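7th September

Slept badly, up before six. Rain until ten and then it cleared. I had meant to do the front windows but they were still streaming, so I started on the clothes instead, which I have been putting off since June.

Everything that was on the chair came off the chair. I put the bedding through first, then the towels, then went through the drawers while the machine was running. The bottom drawer sticks worse than ever. I rubbed a candle stub along the runners the way Mother did and it helped a little. There were two single gloves in there and the manual for the old heater, which went to Goodwill years ago. Threw out the manual. Kept the gloves, in case.

Ailsa Dunbar called in the middle of it to ask if I still had the Gourlay suitcase. I do. She wants it for 12 nights in October and I said fine, but the left catch has to be pushed in with a thumb before it will close. She said she remembered. We talked for longer than I meant to and the towels sat in the washer. She is thinking of taking the job at Barnier after all. The drive is longer but she would be out by four.

Had eggs and the end of the bread, then went back up and did the hanging things. I am trying to get by with the hangers I have. A store in town wants $12 for a pack of the velvet ones and I can't see it. The wire ones from the cleaners do well enough if you don't put anything heavy on them. The pink ones have lost a bit of their coating, but I ran a finger along the wire and found nothing that would snag.
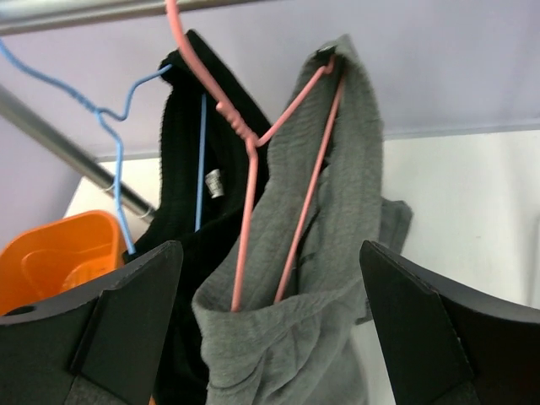
The gray one won't sit right whatever I do with it. It bunches up on the hanger and folds over on itself, and by morning it will have a crease where I don't want one. I would be better off folding it flat on the shelf with the sweaters, and I will, once there is space on the shelf. The black one can stay where it is. I wore it to the Nurora dinner and to nothing else, and I don't expect another dinner.

Took two bags down to the car for the church sale. One is mostly shirts, the other is the curtains from the back bedroom and a blanket I never liked. I went back and forth over the blue coat and in the end left it in the closet for one more winter. The lining is going at the armpit. Ailsa Kinnear could mend it, she did the one with the torn pocket and wouldn't take any money, so I'd have to think of something to give her this time. She likes the plum jam. There are 5 jars left.

Mail came at three. The water bill, a card from the dentist, and another letter from Reltex about the pension, the same as the last one except for the paragraph on the back. I put it in the folder with the others. I should call them, but not today.

Walked to the library before it closed and returned both books. Picked up the one about the Dutch ships, which starts in 1619 and so far is mostly about herring. Knees all right going, sore coming back up the hill.

Soup for supper. Towels are dry, bedding still a little damp at the seams, so I've left it over the banister for the night. Windows tomorrow if it stays clear.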